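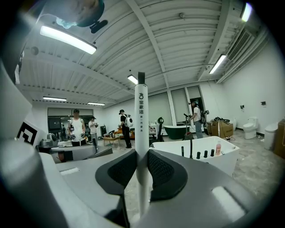

El kit de pinzas manuales Grestel: opinión después de una jornada de puertas abiertas

Hace tiempo que sigo la robótica doméstica, pero siempre por vídeos, y los vídeos de esta materia me cansan porque están todos muy cortados. Por eso acepté enseguida la invitación de Trusix para pasar una mañana en su sala de prácticas y probar el Grestel con mis propias manos. Escribo esta reseña como usuario y no como ingeniero. Compré mi entrada como todos y la empresa no leyó el texto antes de publicarlo.

Primero, el producto. El Grestel es un par de pinzas que se sujetan con las manos, una en cada una, y que registran cómo una persona hace una tarea de casa. Después, con estas grabaciones, se enseña a un brazo robótico a hacer lo mismo. Las pinzas tienen dos dedos anchos con una malla negra de textura en el interior, y unos marcadores cuadrados en blanco y negro que sirven para calcular la posición.

La sala me gustó mucho. Es grande y clara, con una pared de ventanas, y la han llenado de cosas de baño: bañeras exentas, inodoros, grifería negra. También hay un rincón con sofá y mesita. La señora Nermina Angelovski, que dirigía la visita, nos explicó que empezaron por el baño porque es la parte de la casa que menos le gusta limpiar a la gente. Me pareció un motivo bastante sensato. El material de limpieza era normal, de tienda. Entre los dos dedos de la pinza, por ejemplo, había un palo blanco con las letras 宝家洁.

Cuando entramos ya había varias personas trabajando en la sala, dos de ellas con equipo a la espalda. Yo esperaba más silencio, como en un laboratorio, y encontré más bien el ambiente de un taller.

La prueba

A cada grupo de 4 visitantes le tocaba un instructor. El nuestro fue Ilir Živković, muy paciente, que repitió cada explicación en inglés y en español. La primera tarea era levantar un frasco del borde de la bañera y dejarlo en el mismo lugar. Tardé más de lo que quiero confesar. El problema no es la fuerza, es la distancia: los dedos de la pinza terminan más lejos que los dedos propios y el cerebro necesita un rato para aceptarlo. A la tercera repetición ya iba bien. La segunda tarea, pasar un paño por el borde, me salió mejor - quizás porque el paño perdona más.

El agarre es bueno. La malla de los dedos sujeta sin apretar demasiado, y el gatillo tiene un recorrido suave. Lo que menos me convenció es el peso. Al principio no se nota, pero si se trabaja con los brazos extendidos, los hombros se quejan pronto. Jagadeesh Lobo, otro visitante de mi grupo, que es fisioterapeuta, dijo que él pondría una pausa después de cada tarea. Estoy de acuerdo con él.
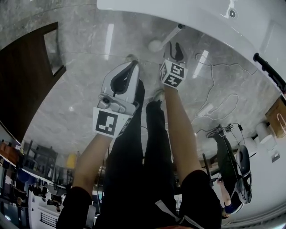
Última modificación de esta página: viernes, 31 de octubre de 2025

En la segunda parte de la mañana nos dejaron usar las dos pinzas juntas, y aquí cambió mi opinión del aparato, para bien. Con una sola pinza uno se siente torpe. Con las dos, una mano sostiene y la otra trabaja, y el gesto se parece ya al de casa. Doblé una toalla pequeña y quedó torcida, pero doblada.

Hay que mirar un poco dónde se ponen los pies. En el suelo había cables blancos enredados, y con la vista fija en las pinzas es fácil olvidarlos. También conviene no tapar los marcadores con la manga. Yo lo hice una vez y hubo que repetir la toma.

La calibración me pareció pesada. Son 4 posiciones que hay que mantener quieto, y si la última falla se empieza otra vez desde la primera. Pregunté si esto va a mejorar y me contestaron que sí, con la versión prevista para mayo. Del programa que muestra las grabaciones puedo decir poco, solo lo vi de pasada en una pantalla ajena. Los menús estaban en inglés.

El precio

El kit completo cuesta 4.000 euros, con las dos pinzas y la maleta. Para un particular es demasiado dinero. Para una escuela técnica o un grupo pequeño lo veo razonable, sobre todo si varias personas lo comparten. La entrada a la jornada costaba 100 euros, que se descuentan si uno compra el kit después. Yo no lo compré.

A favor: el agarre, la sensación con las dos manos, la paciencia de los instructores.
En contra: el peso, la calibración, los menús sin traducir.

Para apuntarse a la próxima jornada hay que escribir a Trusix y preguntar por Lumturie Kovačević, que lleva la lista. Recomiendo pedir el turno de la mañana y llevar zapatos cómodos, pues se pasa casi todo el tiempo de pie.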